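Amber Bottles and Other Promises: a Vanity Desk Gallery
Posted Monday, January 15, 2024

I have been suspicious of amber dropper bottles for years. They turn up in every bathroom makeover, every market stall and every gift basket, and they make whatever is inside look as though a chemist had a hand in it. Cooking oil would look medicinal in one. So when the idea of decanting came around again, I agreed to give it a go on the condition that I could complain about it on this page.

The gallery is short. The notes underneath are what I'd say if you were standing at the desk with me and had asked whether it was worth the bother.
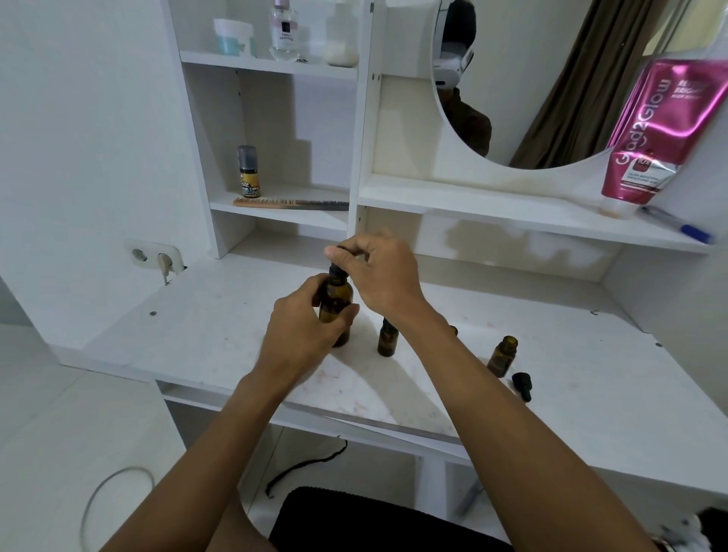 1. Dropper bottles, one in hand and three more on the desk

The dropper cap is the part people fuss over and the part I trust least. It's a black cap with a rubber bulb, and both the cap and the glass neck have to agree on a thread. Buy spares from a different seller and you will find they mostly don't. I hold the bottle by its body, just up off the desk, and keep the other hand for the cap. One loose cap on its side is fine. Three loose caps and you've lost track of which went where.

White desktops are sold as easy to keep clean. Mine has faint grey marbling, and I had hoped the pattern would disguise a few sins. It does not. Every scuff and smudge shows, and so do the little round screw heads set into the top, which I suppose somebody at the factory considered a finishing touch. If you're shopping for a vanity, look at the top of the desk in daylight before you look at the mirror.

The shelves beside it hold the usual mix: a round white jar with a pale teal band, a perfume bottle with a pale pink cap, a flat wooden comb. I leave one cubby empty on purpose and recommend you do the same. An organizer from Grora was supposed to live in there. It was two fingers too wide, and I sent it back.

Notes on the labels

I bought a sheet of 89 waterproof labels from Zosis, and I will be using them up until I retire. A household needs maybe a dozen. The adhesive is decent on glass and hopeless on anything with a matte coating, and the pen that came with them smears if you so much as breathe near it. Pencil on plain masking tape has outlasted every one of them so far. It looks terrible and I've stopped caring.

Write the date you filled the bottle as well as the name of what's in it. I skipped the dates in August and ended up tipping out two bottles I couldn't vouch for.

Notes on what goes in them

Plain carrier oils, fine. Anything with an expiry date or an ingredient list you might need to check later, leave it in the package it came in. I've read a good many pages claiming that amber glass "preserves potency", and most of them were selling amber glass. Darker glass does keep some light out. It won't rescue an oil that was old when you bought it, and it does nothing at all about heat, so a shelf over the radiator is still a poor place to keep it.

The Fulness refill pouches are a mixed bag. The spout is too wide for a narrow neck and you'll want a small funnel. I'd also check the unit price, as the one I bought worked out dearer than two ordinary bottles off the pharmacy shelf. The Pană one pours neatly, I'll admit that, though the tear strip never tears where the dotted line says it will.

Washing out

Hot soapy water, a bottle brush if you can find one skinny enough, then stand the bottles upside down on a rack overnight. Pull the rubber bulb off the dropper if it will come off and rinse it separately. Oil hides up there. Some bulbs go sticky after a while and there is no saving those, so put them in the garbage and buy new caps with the right thread.

Do I like it?

The desk looks tidier, I'll give it that much. I can also find my comb. Whether four matching bottles are any better than four mismatched ones for the purpose of putting oil on a dry elbow, I have my doubts, and the before-and-after pages with their perfect rows haven't shifted them. I'll keep the bottles I already own and won't be ordering more.

Comments are open until the end of the month. If you know of a dropper cap that fits more than one brand of bottle, please tell me which one, and how long you've had it.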